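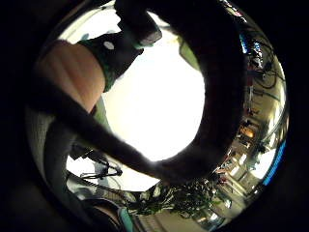

One reader wrote in to say that any old building good enough to win a prize must know how to clean its own brass, so why not copy whatever they use and be done with it? Fair question. My answer is that prizes for old buildings are mostly given for how a place looks on a good day, and sometimes for how many people can be talked into voting. They tell you very little about what's in the cleaning closet.

I've had my doubts about award stickers on polish for a long time. The tin of Rasico paste I bought last winter says "Heritage Choice Winner" on the lid, and in much smaller print under it, "based on 956 votes." Votes for what? It doesn't say. It cost $29 and cleaned a door plate about as well as the cheap stuff.

What follows is for people with old houses, or a few old things in a newer one.

Brass

Check with a magnet first. If it sticks hard, you have plated steel, and polish will eventually take you through to the steel. Wash plated pieces with dish soap and warm water and leave it there.

Solid brass can take a mild polish, but once or twice a year is plenty. A lot of church brass has had its lettering rubbed nearly flat by generations of people who meant well, and every one of them thought it looked better afterward. If you have a plaque or a nameplate with engraving you'd like to keep, dust it and walk away.

Ketchup does work on tarnish. So does lemon and salt. Both are acids, both leave a pinkish patch if you go answer the phone, and I wouldn't use either on anything older than I am.

Some brass has a clear lacquer on it. Polish can't reach through that, and scrubbing harder just gives you a blotchy piece.

Old wood

"Feeds the wood" is on the label of the Nundex oil, the Munshi oil and probably every other oil on the shelf. Wood is dead. It doesn't eat. What an oil does is sit in the surface, look rich for a week and collect dust.

Paste wax, thin, on a soft cloth. Let it haze. Buff it off. If the rag drags, you put on too much. Once a year for a table, every few years for paneling or a banister nobody leans on much. No spray polish in between, as some of them leave silicone behind and you'll curse it if the piece ever has to be refinished.

White rings from a hot cup: try buffing with a dry cloth first, then a little wax. I've read the mayonnaise trick in several places. It worked for me on one ring out of three and the room smelled like a sandwich.

Stone floors and sills

Don't use vinegar on limestone or marble. I know the vinegar people will write in. It eats the surface, and the dull spot it leaves is not dirt and won't mop off.

Plain water and a neutral cleaner, with the mop wrung out properly. Enico sells a stone soap in a 35-ounce bottle that is perfectly fine, though I can't see that it does more than the store brand. Skip the sealer until you know where the damp is coming from. Sealing over damp can push the trouble into the wall.

Candle wax on cloth

Freeze it, crack off what you can, then brown paper and a warm iron. Colored wax will often leave a stain whatever you do. The "prize-winning" remover I was sent had 2823 five-star reviews on its web page and left a bigger mark than the candle did.

Before you buy anything with a ribbon on it

Look for who gave the award and what it was judged on. If the label won't say, try a small amount on the back or underneath and check it again the next morning in daylight. Keep the receipt.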